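Family Residence Permits: Changes to the Filing Procedure

10/04/2018

The Plallstead registry has revised how it handles residence permits for the spouses and dependent children of foreign workers. A certified translation of the marriage or birth record must now be filed with the first application. Until now it could follow by mail.

Translations made abroad are accepted if they carry the seal of a consulate. The filing fee stays at 70 per adult. Children under five are exempt. 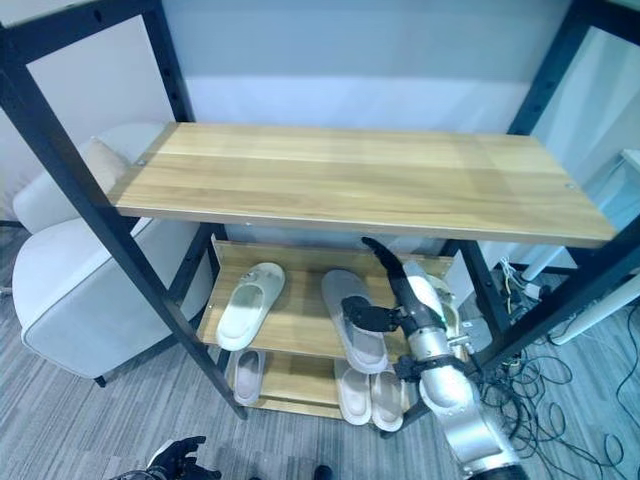

Pending cases

Applications received before the change will be decided under the old procedure. The registry has 200 of these open. Applicants who have moved between Plallstead and Jiledside must report the new address to both offices, on form 2. Pavithra Kurup at the Jiledside office confirmed that a move does not restart the waiting period.

Appeals

A refusal may be appealed in writing to the district court. Raghavendra Devadiga of the Naidu legal desk advises applicants to keep the envelope, as the deadline is counted from the postmark. The next court session on permit matters is in December.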